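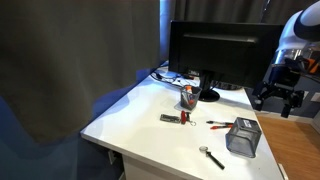
The desk as of 4/23/26. Curtains: dark gray. Cables: see thread.

1/ I've decided to fix the home office one post at a time, mostly so there's a public record when I give up.

2/ Let's start with the curtains. I bought the Kuremer ones in dark gray, in October, when blocking out daylight seemed like a thing a serious person would want. They're heavy. They hang beautifully. I now work in a very tasteful cave.

3/ There's a second set on the other side of the desk, same gray, so wherever you sit you feel like you're about to be announced.

4/ The desk is a Tretum, glossy white. Glossy white is great if you enjoy seeing every fingerprint you've ever owned. I wipe it down before calls and it looks terrific until I touch it, which I do for a living.

5/ Cables. They come in along the back edge to the left of the monitor and then get together and do whatever they do in there. I've untangled them twice. I have a bag of 30 velcro ties in a drawer. The drawer is very tidy.

6/ Several people have told me to buy a cable tray. I looked. The Totum one has 2743 reviews and the top one is just "fell off." Still in my cart, though.

7/ The pen cup is the one thing in this room I have no notes on. Black wire mesh, square, small. You can see through the sides, so you always know what you've got. Mostly dark pens, plus the orange and white one that sticks up over the rim like it's looking for the exit.

8/ Tested the dark pens last night on the back of an envelope. 2 work. All of them went back in the cup, obviously.

9/ Someone asked if I want a bigger desk. No. I know exactly what I'd do with a bigger desk - I'd have the same cables, but longer.

10/ Budget update: I said I'd spend nothing on this. Then I spent an hour looking at a $700 chair. Then I went to the kitchen and sharpened the Sabatier, which didn't need it, and felt like I'd accomplished something.

11/ Plan for tomorrow is to pull the desk out, do the velcro ties, and open one curtain to see what color the wall is. I remember it as gray.

12/ Update: found the tape measure. Stopping there for tonight.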